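A washing machine in the middle of the office

The first thing a visitor to Gilluvlow notices is the washing machine. It stands out among the desks, a white front-loader, and people put their snacks on it.

"It ended up there in April and we stopped seeing it," says the office manager, who has run the shared workspace for two years. "It's a good height for a drink." 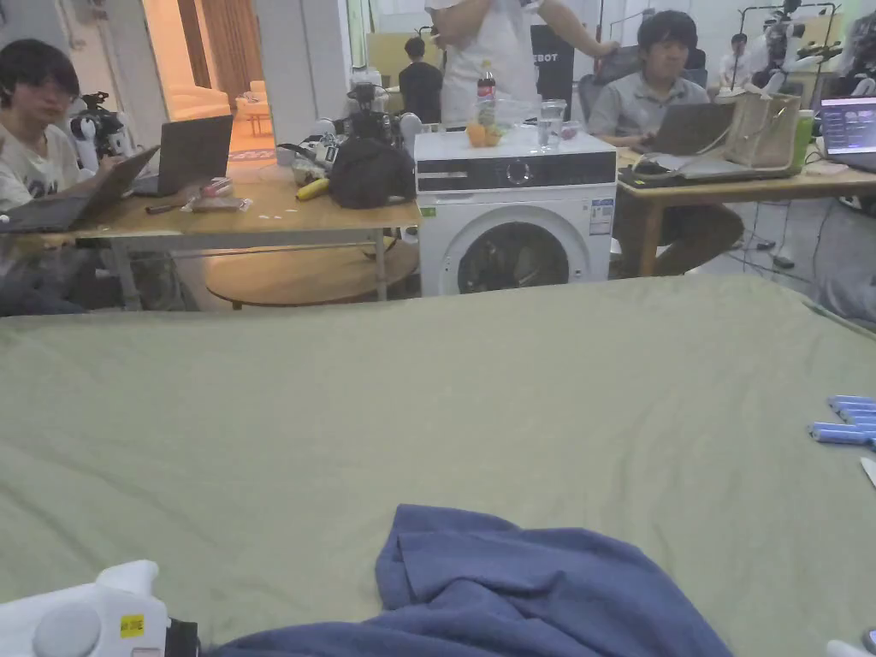
The padded surface with its green sheet, and the washing machine behind it.

The folding happens a few steps away, on a wide padded surface covered with a plain cloth. She wanted something soft and large enough to lay a whole item out flat.

"A desk is too narrow. You get one sleeve down and the other one falls off," she says. "I paid 300 dollars for the padding and the cover, and I'd do it again."

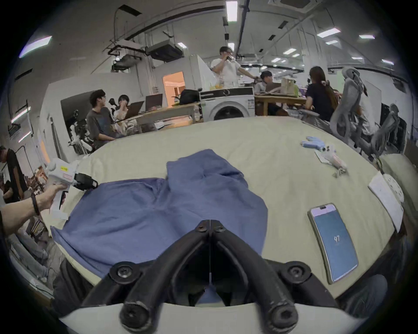
Phones are the main problem. People set them down on the cloth along with everything else in their pockets, and the folding has to go on next to them. She has asked for a clear surface many times – it lasts until lunch.

"I fold from the middle out now. Smooth it, bring the sides in, then turn it up from the bottom. A T-shirt takes me about 40 seconds if I'm left alone."

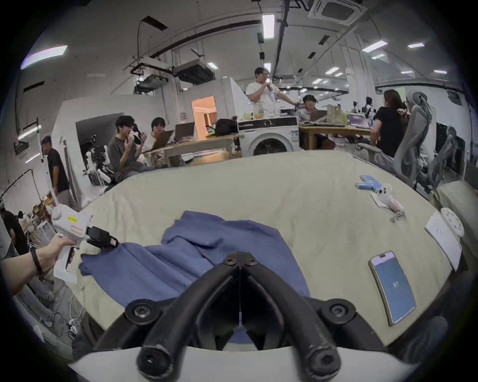 Noise and company

The room is open from one end to the other, so laundry gets done while other people talk, type or try out the microphone. She doesn't mind. At Denulel, where she worked before, the laundry was in a basement.

"I'd take the noise," she says. "Someone always has fruit, too." 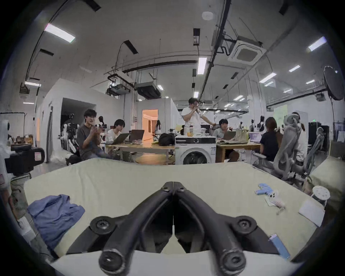
Blue cloth on the folding surface, with the workspace beyond.

She plans to add a shelf for the small things next. The one she likes costs 55 dollars, and she is still measuring the wall.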